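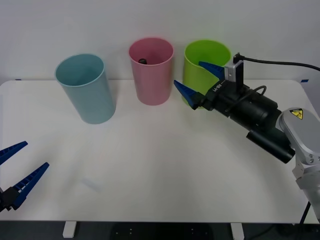
Minutes of the Joint Consultation Meeting on Automation
Watomex, Skiltness site
Meeting Room 3, October

Present: the site manager (chair), the head of operations, the automation lead, the health and safety officer, the human resources officer, three employee representatives (day shift, evening shift, sorting line), a representative of Verbruggen. The finance representative sent apologies. Minutes taken by the site office.

1. Opening and minutes of the previous meeting

The chair opened the meeting at 2:00 p.m. The minutes of the previous meeting were approved with one correction. Under item 4, "retraining will be available" now reads "retraining will be offered in paid hours."

2. Status of the two-arm station

The automation lead reported on the bench work under project Drovix. The station has two arms with blue-fingered grippers, and present work is limited to plastic cups of different colors on a white table. The purpose is to prepare the arms for handling returned drinkware, which is currently sorted and set upright by hand on the sorting line.

The lead stated that cups standing apart from one another are handled acceptably. Cups standing close together remain difficult, as the fingers need room to pass between them. A cup with something left inside is also a concern, and the station does not yet have a reliable way of setting such a cup aside.

The sorting line representative noted that returned cups rarely arrive standing up and that many contain napkins, lids or stirrers. The representative asked that the next round of work use cups taken from actual returns. The lead agreed, subject to cleaning arrangements.

Verbruggen confirmed that worn finger parts can be replaced on site by trained staff. A written procedure will be supplied.

3. Effect on positions

The head of operations presented the staffing note, reference 2207. Twelve employees are assigned to the sorting line across both shifts. The note proposes that six of them move in stages to inspection and station tending once the station enters regular use. The remaining positions are unchanged for the period covered by the note.

The evening shift representative asked whether pay grades would be kept. The human resources officer replied that current grades are protected for all employees who transfer – including those who transfer and later ask to return. The representative requested that this be put in writing to each person concerned. Agreed.

The day shift representative reported that several employees had learned of the station by walking past it, before any notice had been posted. The chair acknowledged that the notice should have been sent earlier and apologized to the representatives.

There was a longer discussion of the term "station tending." The representatives considered it unclear and were concerned that it would come to mean clearing up after the arms for a full shift. The head of operations said that the duties would include setting out the work, checking rejected items, recording stops and carrying out basic maintenance. The representatives asked for a job description before any transfer is offered. The site manager supported the request.

4. Health and safety

The safety officer reported that the floor area under and beside the table requires attention. Cables running down to the floor are to be secured and covered before employees other than the project team work at the station. The warning labels on the arms are to be explained in the induction session.

The officer expects fewer wrist and shoulder complaints on the sorting line but cautioned against assuming this. Inspection work is done mainly standing and looking down, and it may bring complaints of its own. Job rotation and an adjustable stool were proposed. The stool was accepted; rotation was referred to the shift supervisors.

5. Recording of work data

The sorting line representative asked whether the station would record the pace of individual employees. The automation lead stated that it records arm movements, stops and camera views of the table. The representatives asked that these records not be used for appraisal or discipline. The chair agreed in principle – wording to be settled with human resources.

6. Actions

Automation lead: obtain returned cups for the next round of work and agree on cleaning with the sorting line.
Head of operations: draft the job description for station tending and circulate it to the representatives.
Human resources: issue written confirmation of grade protection; prepare wording on the use of station records.
Safety officer: arrange cable covers and the induction session.
Verbruggen: supply the procedure for replacing finger parts.

7. Any other business

The evening shift representative asked that future meetings begin at a time that evening staff can attend without giving up rest hours. The chair will propose a time with the next agenda.

The meeting closed at 3:30 p.m.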